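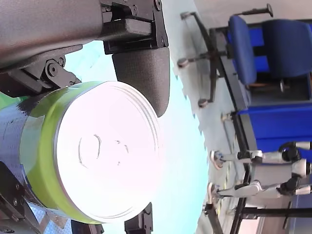
Beverage can end
By Revathi Pillai
Updated November

A can end, also called a lid, is the flat metal disk that closes a beverage can. It is made separately from the can body, usually by a different plant, and is joined to it only after the can has been filled. Most ends are stamped from aluminum alloy sheet that is harder than the sheet used for the body.

Design
The center panel is recessed below the rim, which helps the end hold its shape under pressure. A scored line marks the opening. The tab is held by a rivet formed from the metal of the end itself - no separate fastener is used. Lifting the tab pushes its nose down on the scored area, which bends inward and stays attached. 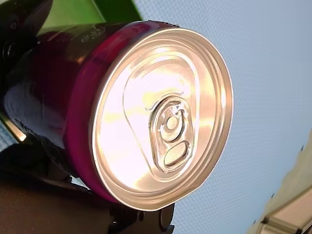
Can end with the pull tab closed.

Seaming
The edge of the end is curled and lined with a sealing compound. At the filling plant, rollers fold the curl and the flange of the body together in two passes, giving a double seam. Seams are checked by cutting sample cans apart and measuring the overlap.

History
Early drink cans had flat tops and were opened with a pointed tool. Ring-pull ends, which came off completely, spread in the 1960s but caused litter and cut feet. Tabs that stay on the can replaced them in most markets.

Collecting
Ends and tabs are collected in a small way. The Cieślak collection, put together by Elżbieta Cieślak, holds 300 ends, 94 of them ring-pull types. A printed list by Ravindran Gowda covers 107 tab shapes and sorts them into six groups - the grouping is by finger-hole outline and leaves out color.

See also: Double seam, Drink can, Crown cork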